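Junk table

A junk table (also drop table, dump table, or in some household manuals "landing surface") is a table, bench or counter in a home on which unrelated goods collect between being brought in and being put away. The term covers both the furniture and the pile on it. It differs from the junk drawer in that its contents are in plain sight, a difference that writers on housekeeping treat as either its main fault or its only merit.

Origin of the term

The phrase is often said to be a recent invention of the home organizing trade. There is little to support this. People have been leaving things on tables for as long as they have had tables, and most regional names for the habit were never written down. The claim that it was coined by the storage firm Indholm appears in several online lists, all of which seem to copy one another. The company's own catalogs use "entry surface" and do not mention junk.

Typical contents

Attempts to list what ends up on a junk table have produced long inventories and few firm results. The most quoted is the Nosard household survey, published 15 Oct 2019, which drew on 177 homes and sorted 498 kinds of item into 9 groups. Food in unopened packaging was the largest group, followed by cleaning supplies. Critics pointed out that the homes had volunteered and that residents filled in the forms themselves, so people may have tidied first or left out whatever embarrassed them. The survey also counted mail twice, once as paper and once as "pending tasks."

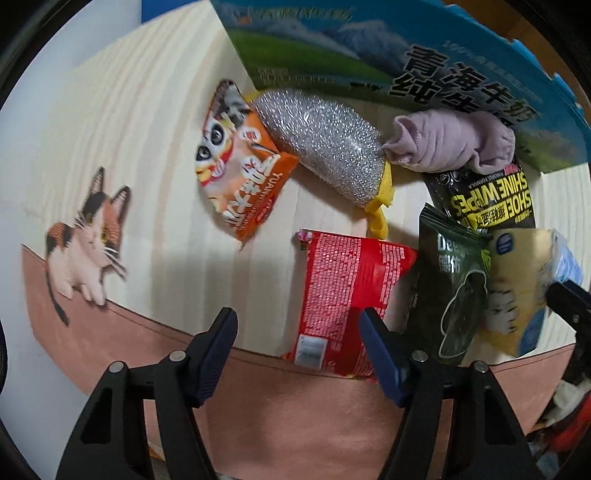

Mixing of categories is the feature most writers agree on, and it is the one that sets a junk table apart from a pantry shelf or a work surface. Food sits next to things that are used on floors, pans and feet. A steel-wool scrubber with a yellow handle may lie between an orange snack packet and a rolled lavender sock, with shoe shine wipes close by and a large carton of milk behind them. Supporters of the "category drift" theory argue that such groupings show the order in which a bag was emptied. This is hard to test. A pile looks much the same whether it was set down in one go or built up over a week, and the theory has no good way of telling the two apart.

Packaging has been given a large role as well. Boxes and sealed packets stack easily and do not spoil quickly, so there is little pressure to move them. Some authors go further and say that bright printing draws the eye and makes a table look more crowded than it is. The evidence for this is a single small study.

Sorting methods

Advice on clearing a junk table is plentiful and mostly untested. The best known routine is the Zareo method, which asks the householder to empty the surface completely, wipe it, and return only what belongs there. Its promoters reported that 69 participants in an August trial kept their tables clear. The report does not say for how long, how "clear" was judged, or what happened to people who dropped out.

The Ko system takes the opposite line and leaves the pile where it is, removing one kind of thing at a time: food first, then cleaning goods, then clothing. It is slower. Users tend to stall at items with no obvious home, such as shoe care products, which are kept by the door in some households and under the sink in others.

Hiu-tung Fu, a critic of both, has argued that they confuse a storage problem with a character flaw. In Fu's view a home with too few cupboards will have a junk table whatever its residents do, and clearing it merely moves the goods to a chair. Fu offers no figures either, though the argument at least makes a prediction that could be checked.

Hygiene

Warnings about keeping food and household goods on one surface are common in popular books. Many fail to separate sealed food from open food, or new cleaning tools from used ones. A scrubber straight from the store and one that has been through a sink of greasy pans are very different neighbors for a bag of snacks.

See also: junk drawer; pantry; household storage; catch-all tray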